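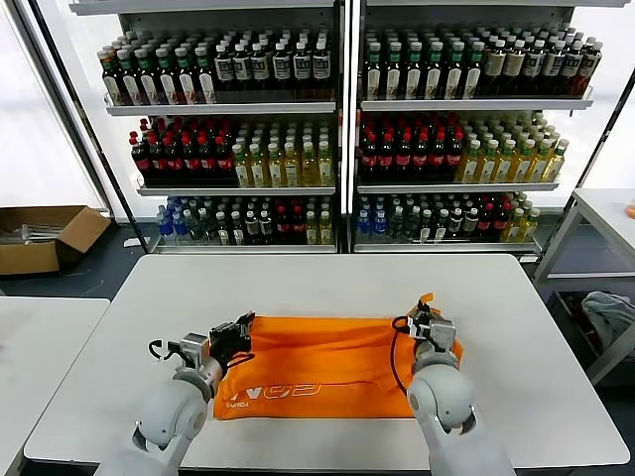

3.2 Arrangement of the drink shelves and the packing table

The packing table used in the Trovell study is white and rectangular, and it stands directly in front of the shelving. We wanted the distance between goods and bag to be short, as it is in the small shops of the Trondden chain, where customers put their own purchases into a cloth bag before they leave. Figure 4 shows the table and the shelves with an orange fabric bag laid flat and held at both ends. In this position the handle strap is easy to find, but the bag lies stretched flat, so we coded this state as "flat" and not as "ready".

The shelving is a white metal unit, divided by a central post into two bays. Plastic bottles are grouped by kind and not by price. The middle level is the clearest case: in both bays, dark bottles with red caps stand to the left and light yellow-green bottles with green caps stand to the right. We repeated this order on purpose. In our pilot work in August, the participants often looked first to the bay that was nearer to their preferred hand, and we did not want that this habit decides which drink is taken. The bottom level of the left bay is more mixed and includes clear bottles with blue caps beside clear water bottles with white labels.

Figure 4. Packing table, fabric bag and drink shelves, seen from the packing side.

The color of the cap was more useful for our coding than the label. Labels may be turned away from the observer, but a cap can be recognized from most directions. There is one weakness. On the top level the bottles are mostly dark, and a green cap there does not mean the same drink as a green cap on the level below. The coders therefore wrote down the level first and the cap second. 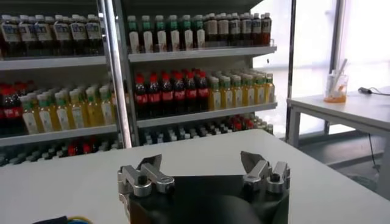

Between two trials the table was cleared, so that each packing task began from the same condition. A plain surface has also a practical advantage - a bag of thin fabric is easily confused with a patterned cloth when it lies folded. We did not fix the place where the bag had to be put down. Participants at the Fagundes site preferred the middle of the table, while those at Trernum placed it closer to the front edge, and this difference remained for the whole period of the study.

Each participant completed 15 tasks, with a pause of 5 minutes after the first seven. A task was finished when the chosen bottles were inside the bag and both ends of the strap were free. Bottles which fell over during packing were noted but were not counted as errors, as this happens also in ordinary shopping.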